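Dendier Holiday Flats – Frequently asked questions

When can I check in?
From 3 pm. Check-out is by 10 am. Bags can be left at the Jirkau office on either side of those times.

How do I get the keys?
They are in the key box by the street door. We send the code by text the evening before you arrive. If it has not come by 8 pm, ring Ye-ji Yook on the office number.

Is there a deposit?
Yes, 90 euros per flat, taken by card and released within two working days of check-out.

Can I bring a dog?
In the Andau flats, yes – one dog per flat. The Ko building does not take animals.

Is there parking?
Andau has a yard behind the building. For Ko, use the public car park, which is almost 700 metres away. Street spaces near Ko are for residents only.

Is the heating included?
Yes. In February and other cold months you can set it yourself with the dial in the hall.

What time is breakfast?
We do not serve breakfast. The bakery at number 27 opens at 6.30 am.

What do I need to do before leaving?
Wash up, take the rubbish down and close the windows. Please wipe glass tables with a soft cloth only – scouring pads scratch them. Breakages should be reported to the office, and small things such as a cup are not charged.

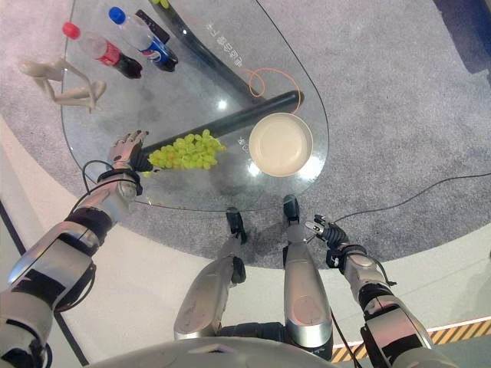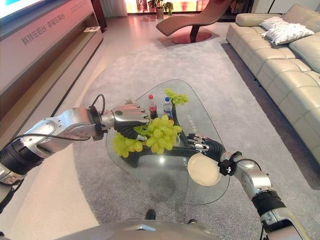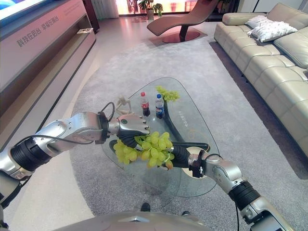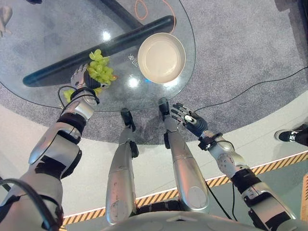

Glass table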